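13 Mar 2021
Review portal, account and session work
Branch: vetton-sessions

Picked up where the February notes stop. The staging portal for Undholm was still logging reviewers out in the middle of a form. The symptom as reported: reviewer opens a submission, types for a while, clicks Save draft, lands on the login screen, and the text is gone. It does not happen on short edits.

Cause found. The portal keeps two timers. The server session has its own expiry, and the front end has an idle timer that is supposed to send a keepalive. The keepalive was bound to page navigation only. Typing in the review box did not count as activity, so anyone writing a long comment without changing tabs looked idle to the server.

Changes made:
- keepalive now fires on key input as well, throttled
- Save draft checks session state before it posts
- if the session has expired, the form contents go to local storage and the login box opens over the page
- after login the form is refilled from local storage and the stored copy is deleted

Tested on staging with a forced expiry. Draft survived login in 7 of 7 tries in the desktop browser. On the tablet it survived 4 of 7. The failed ones all had an attachment pending. Local storage holds the text but not the file, and the refill code throws when it finds a file name with no file behind it. The text was still in storage each time and could be read from the console, so nothing was lost, but a reviewer would not know that. Need to catch the error and show a line asking for the file again.

Second item, language setting. The Bragança accounts were imported from the old system with the locale field blank. Blank should fall back to the site default. Instead the template loader takes the blank string as a valid name, looks for a folder with no name, and serves the raw keys. So the page shows login.button.submit where the button label ought to be. Wrote a migration to fill blanks with the site default and a guard in the loader so that an empty string is handled the same as null. Ran the migration on a copy of the database first: 97 rows changed, which matches the import log. Not yet run on staging proper.

The cedilla also caused trouble. The organization name is stored correctly but the CSV export wrote it in the wrong encoding and the name came out garbled in the spreadsheet. Export now writes UTF-8 with the byte order mark. Checked by opening the file in both spreadsheet programs on the bench machine. Fine in both. The importer on our side has to strip the mark or the first column header will not match. Added that and a test for it.

Third item, attachment previews. The Skonduletti module makes a small version of each uploaded picture and shows it beside the comment box. Previews were coming out sideways on some uploads. The resize step drops the orientation tag before the rotation is applied. Swapped the order of the two calls. Old previews are not corrected by this, they have to be regenerated. The command is in the tools folder, regen_previews, and takes a submission number or the word all. Do not run it with all during working hours, it holds a lock on the attachments table for the whole run. 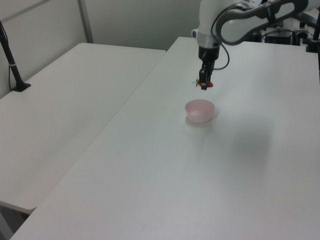

Preview width is set in the module config and not in the style sheet. I lost time on this. Changing the style sheet only stretches the file that has already been made. Set the width in config, restart the worker, then regenerate. Restarting the web process alone does nothing, the worker reads its config once at startup.

Also noticed that the preview link stays valid after logout. It is a signed URL with its own expiry and does not look at the session. Probably acceptable for previews, not acceptable for full-size files. Full-size downloads do go through the session check, confirmed by pasting a link into a private window and getting the login screen.

Open:
- tablet refill error with pending attachment
- run locale migration on staging
- regenerate old previews overnight
- decide on expiry for signed preview links
- keepalive throttle value is hard coded in the script, move to config
- login box over the page does not take keyboard focus, Tab goes to the form behind it

Vetton build is tagged but not deployed. Do not deploy until the focus problem is fixed.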